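Section 4. Recording Suture Demonstrations

You've got both arms homed and the three camera feeds running, so now comes the fun part: giving the policy something to learn from! One demonstration covers one stitch, from picking up the needle to trimming the tails, and a session is a batch of those recorded back to back on the same pad.

The overview camera and the two wrist cameras all record at once. Before you start, get used to how differently they see the same job.
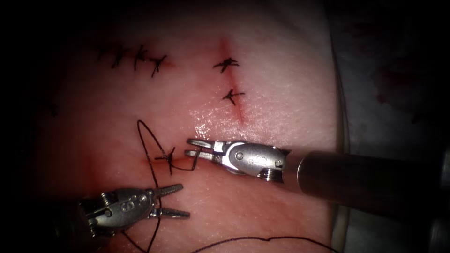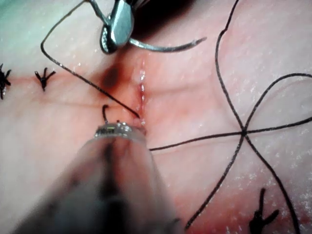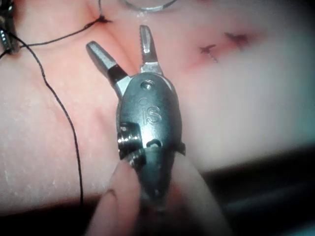
4.1 Before the first stitch

1. Open Fleltden on the console computer and choose New Session. Type the operator's name the same way every time. "Z. Qureshi" and "Zubaida Qureshi" end up as two different people in the export.

2. Check that all three feeds show a green clock. A yellow clock means the feed has drifted from the arm data. Stop and restart the stream.

3. Wipe the wrist camera lenses with the dry cloth from the kit.

4. Move each arm through its full range once, slowly, and open and close both sets of jaws. Fleltden uses this sweep to line up the joint readings with the video.

Note: Old stitches can stay on the pad. We love them, in fact! A policy trained only on clean pads gets badly confused the first time it meets a knot it didn't tie.

4.2 Recording

5. Bring both tools into the overview picture and let them rest for 5 seconds.

6. Press the left pedal. You'll hear one beep.

7. Place the stitch at your normal pace. If you drop the needle, pick it up and carry on. Recoveries are some of the most useful data you can give the system, and Ghauri (the training side of the package) has a tag just for them.

8. When the tails are cut, pull both tools back and press the left pedal again. Two beeps close the file.

9. Pick a tag: Clean, Recovery or Discard.

10. Repeat. Take a break after every 15 stitches, even if you feel great. Tired hands show up in the data long before you notice them.

CAUTION: Don't press the clutch pedal while a needle is partway through the pad. The arm can shift when control comes back, and the needle may tear out or bend.

CAUTION: Keep hands away from the pad while the arms are powered. To clear loose thread or change the needle, press Hold and wait for the solid blue light.

4.3 How many do you need?

A first policy will start to show real needle handling with 113 stitches tagged Clean, plus at least 20 tagged Recovery. More operators beat more stitches from one operator. Rosalie Brunner ties left-handed, and adding her August sessions to our own set did wonders for the knot step.

4.4 Closing the session

11. Choose End Session and leave the computer alone until the Useck drive icon stops blinking.

12. Play back one file, any file, with all three views side by side. Check that the jaws close at the same moment in each view where you can see them.

13. Log the pad number and needle type on the session sheet, then park the arms as shown in Section 2.

If a file won't play, don't delete it. Skemitz support can often rebuild the timing from the arm data alone.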